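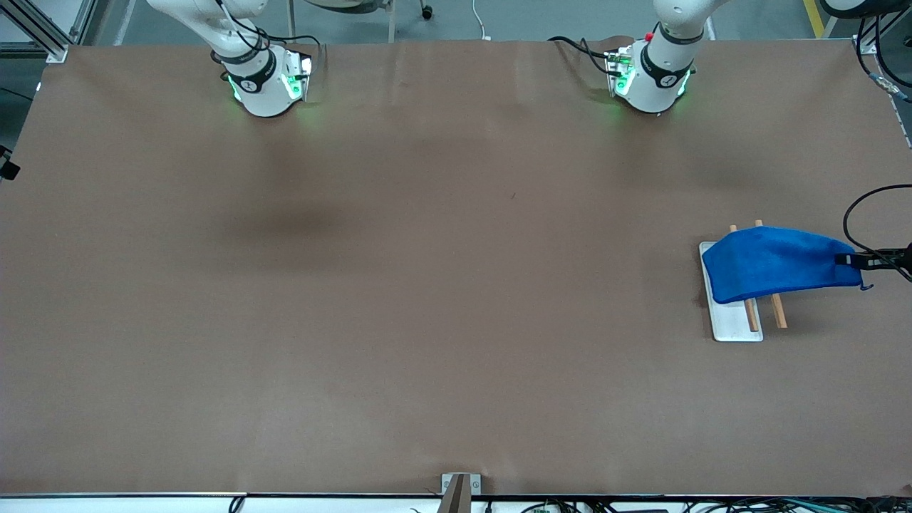 Selon Sheena Geddes, une note de version ne se lit pas, elle se consulte après coup, quand l'arbalète préférée du joueur a cessé de tuer quoi que ce soit. Elle ajoute que les studios le savent fort bien et rédigent en conséquence. Nous partions de l'hypothèse inverse, celle d'un genre mal écrit faute de temps, et il a fallu la laisser en route avant la fin du dépouillement.

4.2 L'équilibrage et son vocabulaire

Le corpus réunit 400 notes de version publiées par le studio Skinstead pour Stidavdale, jeu de siège en ligne diffusé par la boutique Lurkel. On les a prises dans l'état où elles s'affichent au lancement du jeu, fautes comprises, y compris celle qui promet depuis des années une « correction des corrections ». Les versions remaniées par la suite sur le site du studio ont été conservées à part et ne servent ici que de point de comparaison.

Le premier constat porte sur les verbes. Une arme n'est jamais affaiblie dans Stidavdale. Elle est « ajustée », « réalignée », « ramenée vers sa vision d'origine », formule d'autant plus commode que la vision d'origine n'est consignée dans aucun document public. Les renforcements, eux, s'énoncent crûment : les dégâts « augmentent », la portée « augmente », et le rédacteur retrouve pour l'occasion l'usage de l'indicatif et du chiffre. Carnegie, qui a codé la moitié du corpus, avait proposé une catégorie « euphémisme ». On l'a abandonnée quand elle a fini par tout contenir.

La grille retenue compte 8 catégories, dont deux seulement nous occuperont dans cette section : la baisse déclarée, où la note donne la valeur avant et après modification, et la baisse enveloppée, où elle ne donne qu'une intention. Les frontières sont moins nettes qu'on ne le voudrait. Que faire de « le bouclier lourd offre désormais une expérience plus engageante » ? Le bouclier lourd, vérification faite dans les fichiers du jeu, avait perdu sa capacité d'arrêter les flèches. Cas classé en baisse enveloppée, après un échange de courriels que nous épargnons au lecteur.

Le deuxième constat touche à la place des modifications dans la note. Les baisses déclarées figurent volontiers en tête de rubrique. Les baisses enveloppées s'installent plus bas, entre la traduction d'un menu et la réparation d'une chèvre qui traversait les murs. Marion Cairns appelle cela « la cave » de la note, et le terme est resté dans nos carnets. On y descend rarement sans motif. Les joueurs assidus, eux, ont pris l'habitude de commencer par là, ce qui ruine un peu le procédé et n'a pourtant rien changé à la façon de faire du studio.

Il faut dire un mot des circonstances de publication. Les mises à jour de Stidavdale paraissent de préférence en fin d'après-midi, à l'heure où les bureaux de Skinstead se vident et où les forums se remplissent. Un rédacteur interrogé par Lachlan Rankin assure qu'il s'agit d'une contrainte technique liée aux serveurs de Lurkel. Nous n'avons aucun moyen d'établir le contraire. On notera simplement que la même contrainte s'efface lorsqu'il s'agit d'annoncer une nouvelle monture payante, laquelle supporte très bien d'être mise en ligne à dix heures du matin.

Figure 2. Plateau beige et tissu bleu.

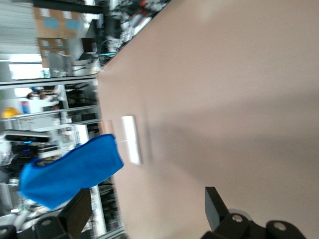 Reste la question du destinataire. La note de version s'adresse en principe à tous les joueurs, et le « vous » y est d'usage constant : « vous nous avez fait part de vos inquiétudes », « vous étiez nombreux à le demander ». L'examen des forums sur la période correspondante montre que ce « vous » désigne un ensemble assez mobile. Pour la suppression du mode Haworth, en août, les nombreux demandeurs se ramènent à 7 comptes, dont 2 réclamaient en fait le maintien du mode et avaient eu le tort de placer leur phrase au conditionnel. La note les remercie de leur engagement.

Jean Tosh a suggéré de traiter ces remerciements comme une rubrique distincte. L'idée est séduisante, à cette réserve près que le remerciement colle presque toujours à la mauvaise nouvelle qu'il accompagne. On perdrait à les séparer. Plus la perte est sèche pour le joueur, plus la gratitude s'étend, et la note qui a supprimé la sauvegarde locale consacre à la passion de la communauté un paragraphe entier, le seul du corpus à comporter un point-virgule.

Nous avons aussi cherché des contre-exemples, par scrupule. Il en existe. Quelques notes reconnaissent une erreur en toutes lettres, avec la valeur fautive, la valeur corrigée et des excuses qui tiennent en une ligne. Elles sont courtes, claires, et portent pour la plupart sur des fautes commises par un sous-traitant. Une seule vise le travail du studio lui-même : elle a été remplacée sur le site par une version où l'erreur devient « une interaction inattendue » – entre quoi et quoi, on ne sait pas.

On objectera que le joueur n'est pas dupe, et les réponses recueillies vont dans ce sens. Les lecteurs réguliers traduisent à vue. « Ajusté » se lit « fichu », « plus engageant » se lit « plus long », et « suite à vos retours » ouvre en général une discussion où chacun jure n'avoir rien retourné du tout. Des lexiques circulent, certains fort bien tenus, avec renvois internes et variantes selon les saisons du jeu. Celui que nous avons utilisé pour vérifier notre codage s'accorde avec le nôtre dans presque tous les cas litigieux, bouclier lourd compris, et son auteur l'avait terminé bien avant nous.

Cette compétence partagée pose un problème de méthode. Si l'euphémisme est transparent pour ceux qui le lisent, peut-on encore le coder comme une dissimulation ? Nous avons choisi de coder ce que la note dit, sans préjuger de ce que le lecteur en tire, et de réserver la réception aux entretiens de la section 5. Le choix se discute. Rankin l'a d'ailleurs discuté jusque dans les marges du manuscrit, et ses objections figurent en annexe, ajustées pour des raisons de longueur.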